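Speaker notes, January 10, 2021
Talk: "Does the takeout packaging go in the bin or not?"
Slot shared with Torunn Berge (she does the part on glass, I do paper and foil)

## Opening

Start with the claim on the Sakier leaflet: "All paper and foil is 100% recyclable." Read it out slowly. Ask who believes it. Wait for hands, then ask who rinses their foil trays. Fewer hands, I'd bet.

My position, said early so they can argue with me: the leaflet describes what the material can do in a good week. It says very little about the tray you ate lasagna out of.

## Foil

Aluminum melts down and comes back as aluminum. Fine, I accept that part. What I don't accept is the jump from there to "so toss it in." Baked-on cheese goes in with it. A thin tray pressed flat can travel through a sorting line looking a lot like paper. Selvaraj Weerakoon ran our test in November with 200 trays collected from households, and 155 of them still had food stuck on. Those were people who had signed up for a recycling trial. They knew we'd be looking.

(Pause here. Somebody will say it was a small test. It was. Say so.)

Tikkanen sells a "self-cleaning" coating for foil trays. I asked for their numbers twice and got a brochure both times. Don't spend more than a minute on this.

## Paper bags

The brown bag gets a free pass because it looks natural. Ask what was in it. Bread, good. Fries, probably not so good, and if the grease shows through, most sorters I've talked to would sooner have it in the compost. Check that your compost takes it, too. Mine didn't until last year.

Then the scrunch test, which Alvar Nygård loves and I don't. You crush the thing in your hand, and if it stays crushed, it's supposed to be recyclable. A crumpled paper bag passes. So does foil. So would a greasy bag, which is my whole complaint: the test tells you what something is made of and skips whether it's clean.

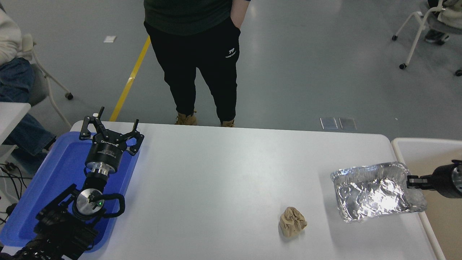

Should a crumpled paper bag and a foil tray go in the same bin?

It depends on where you live. Towns with one mixed bin usually want both in it, loose, with the tray wiped out first. Towns that sort at the curb want the bag with the paper and the tray with the metal. Call and ask, and don't go by the symbol printed on the package.

## Where I might be wrong

Gøran Tangen thinks I'm too hard on mixed bins. His argument is that people sort badly anyway, so give them one bin and let the plant deal with it. I've heard the Sirnilum people say the same, but they sell sorting equipment, so weigh that as you like. I'd change my mind if I saw what leaves the plant, in tons, next to what comes in. I've only ever been shown what comes in.

## Close

- Wipe the tray before it goes cold.
- Tear off the greasy part of the bag, keep the rest.
- Nest small foil inside bigger foil.

Hand over to Torunn. Questions at the end, both of us. If Mingxuan Tan asks about pizza boxes again, that's hers.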